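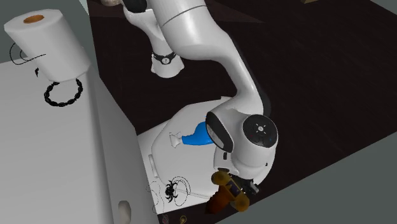
Reply from Morcombe site: the nightly export still stops after 500 rows, and restarting the service made no difference. We need the full stock list before month end.

Status: closed
Opened: May 2021
Product: Weldu inventory sync, Forkier warehouse to Morcombe office
Priority: 2

Reported problem
The export file from Forkier ends early. The log shows no error. Exit code is 0. The file has a valid header and no footer line.

Checked so far
Disk space on the Morcombe server is fine. The export account can read every table. A manual export from the Forkier console gives the complete list. Only the scheduled job is affected.

Update 1
Compared the settings of the scheduled job with the manual one. Page size is the same in both. The scheduled job goes through the Bratska proxy, the manual one connects directly. Ran the scheduled job with the proxy bypassed and got a full file with footer.

Update 2
The proxy drops the cursor token from the second request. Weldu reads a missing token as end of data, closes the file and reports success. The header filter on Bratska was tightened in January. Morcombe's stock list was under one page until recently, so the job never had to send a second request.

Update 3
Added the cursor header to the allow list on Bratska and reloaded the proxy config. First run after the reload failed with a timeout at 13 seconds. Raised the read timeout to 600 seconds to match the direct connection. Second run completed, footer present, row total matches the console.

Workaround for other sites
Run the export by hand from the console until the allow list has been changed. Do not raise the page size. Large pages lock the stock table while pickers are scanning.

Open item
Weldu should not return exit code 0 when the footer is missing. Moved to a separate ticket with the vendor. Morcombe has confirmed the overnight file is complete.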